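Saturday, planner still wrong

Spent most of the morning on the thing I said I'd fix in May. The grasp planner keeps picking approach poses that look fine on paper and then the last bit of the trajectory goes sideways. Every time. Well, not every time. 311 episodes in the last batch and a good chunk of them had the same dumb swerve right before contact.

First suspect was the wrist frame. It's always the wrist frame. Checked it twice, drew it on the back of an envelope, fine.

Second suspect was the collision checker, and ok, yes. I had the padding set in centimeters in one config and meters in the other. So half the candidates got thrown out before scoring and the planner took whatever was left, which was garbage. Fixed in one line. Took three hours to find teh line.

Also moved the sim loop over to Koltov, finally. The old launcher leaked memory and fell over somewhere past 3000 steps, so long runs were a coin toss. Koltov just runs. Docs are thin but whatever. Logging still goes through Grurnico -- I'm not touching that, it works.

Still to do:
randomize the textures again, the floor only
drop control rate to 40 Hz and see who complains
rerun with 200 fresh seeds
write an actual test for the units thing (!!)

Wrist view from the sim, counter and slab ahead, gripper open:

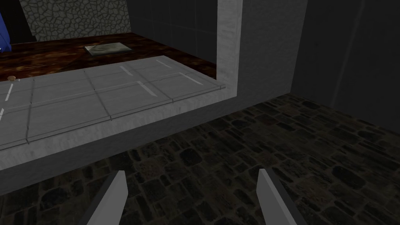
Deng

The depth channel is what I care about in views like this. Light gray slab on a light gray counter, so color gives you next to nothing at the rim and the segmenter wants to glue the two together. Depth edges should split them. Right now I only use depth after segmentation and that's backwards, I think. Going to try feeding both in at once and see if the masks get less mushy.

The thin flat thing on the wood behind is the other headache. Low profile, barely any height to grab onto in the point cloud, and the plane fit eats it if the threshold is too loose. Tightened it, now I get noise blobs insted. Somewhere in between there's a number that works.

More when the rerun is done.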